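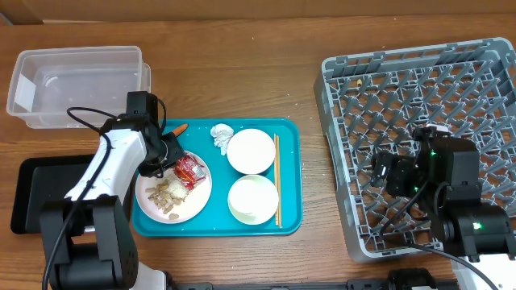

Notes from the tray return: two arms and a teal tray

If you've walked past the wash-up area at the Clivach site lately, you'll have seen the new bench. For anyone on nights or out at Mussa who hasn't had a look yet, it's the tray-clearing trial we were told about back in September, and I'm one of the kitchen hands rostered onto it. I was asked to write a few words for the newsletter. I've written rather more than a few, sorry!

We send out 533 lunch trays on a normal weekday, and every one of them comes back with something on it. Snack wrappers, scrunched napkins, peanuts, half a carrot, rice (so much rice). Up till now all of that has been scraped and stacked by hand, by people standing in the same spot for most of a shift. My wrists know all about it, and so do my shoulders.

The idea from Forura, who are supplying the arms, is that one arm works the rubbish side and the other looks after the dish rack. The practice bench is set up the same way every time: clear box at the back on the left, tray in the middle, grey rack on the right. We put a plate, two white bowls and a pair of chopsticks on the tray, add the sort of leftovers we get, and away it goes.

What my day looks like now

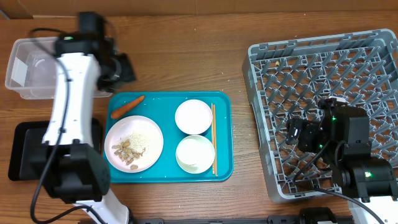 The bit everyone asks about

Are they cutting our hours? I asked that at the first meeting and I wasn't the only one. What we've been told, in writing, is that rostered hours stay as they are through the trial, and that the 15 of us in wash-up will be offered training on the bench before anyone from outside is brought in. I've kept my copy of the letter. I'd suggest you keep yours too.

As for the day itself, I do the first part of my shift on the line as usual and then two hours on the bench. I lay out the trays, I watch, and I write down what happened on the sheet. It's a lot of sitting, which my feet love and my back is still making up its mind about. I've done 133 trays so far and I'm getting picky about it, moving the carrot a bit, turning the plate, swapping a bowl over. The Forura people want variety and I'm happy to give them variety. You should see what comes back on a Friday!

I do miss the chat on the line, though. You can't really have a yarn and keep an eye on the sheet at the same time, so I've asked if we can do the bench in pairs. They're thinking about it.

Rice, again

Rice is my favourite one to set up, because it goes everywhere. The plate's easy enough to see, but it's the odd grains out on the tray that I'd have picked up with a cloth without thinking about it. I never thought of that as a skill until I had to explain it to somebody with a laptop. There's a whole column for it on the sheet now, and I'm a little bit proud of that column. 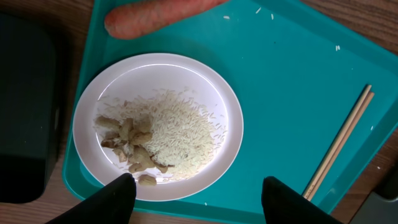
Want a go?

There's an open session at Clivach on 14 Feb 2024, straight after the lunch rush, and the Trodov crew are coming over for it as well. Wear your normal closed shoes and tie your hair back. Please stay behind the yellow line when the arms are on, even if you're only reaching for a bowl. Questions about rosters go to your supervisor, and anything about the trays you can ask me at morning tea.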